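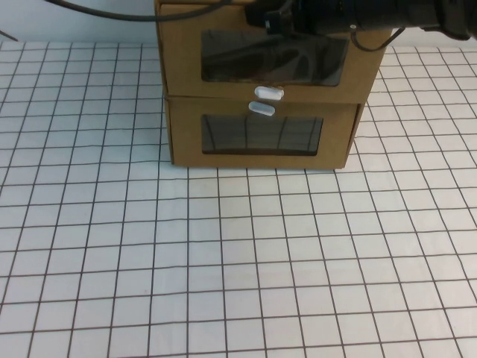 *Plain corrugated cardboard, two compartments, one stacked on the other.*

## The box people

Prandthorpe, end of the bus line. Rain. Mafalda Mota has the shutters half up and is already talking before I get my coat off. Moving day for somebody upstairs, boxes all down the hall, and she can't stand it. "Look at the tape on that. Look at it!"

She fixes cardboard for a living. Or builds with it. Both, depending on the week. Shelves, drawer units, stools, a cradle once. The workshop is called Wetotlow, after a street her grandmother lived on and spelled wrong in every letter home. The name stuck.

Cardboard furniture has been the next big thing for as long as I've been writing about furniture, and it never quite arrives. Too cheap looking, people say. Falls apart in the damp. My mother's word was "temporary," and she meant it as an insult.

But rents being what they are, temporary is how a lot of us live. I've moved 5 times. The good oak desk went on the second move, down a stairwell, don't ask. Mota's customers are mostly renters, some students, one retired couple who sold the house and now go wherever the grandkids go. Her cheapest shelf is 86 dollars. It goes flat and rides in the back seat.

Bernardo Peixoto cuts. Mota folds. That's how they've split it since the start, and they fight about flute direction the way other people fight about parking. Flutes are the little waves inside the board. Run them upright and a side panel will carry books for years. Run them sideways and you get a sag by Christmas. He showed me one of each, stood a cast iron pot on both. I beleive him now.

Glue is the other argument. Jozef Van Wijk, who used to pack glassware for Brirnik and now teaches a evening class two doors down, won't have it near his bench. Slots and tabs only. Glue means you can't take it apart, and taking it apart is the whole point for him. Mota thinks that's religion. Her drawers get glue at the corners, thin, wood glue, brushed not squeezed.

What goes wrong? Water, mostly. Mop water, a plant on top, a basement. She tells buyers to raise the bottom edge on cork feet and wax the lower inch. Half do it. Cats are the other thing. No fix for cats.

The order book has 900 names in it, going back to the first market stall. A big hotel job fell through in August and she still gets short when Correia, the buyer, comes up. We moved on.

Lunch was soup, standing. Peixoto went back to his knife. The guy upstairs came down asking could he have some tape, and Mota took the box right out of his arms and started over from the bottom flaps.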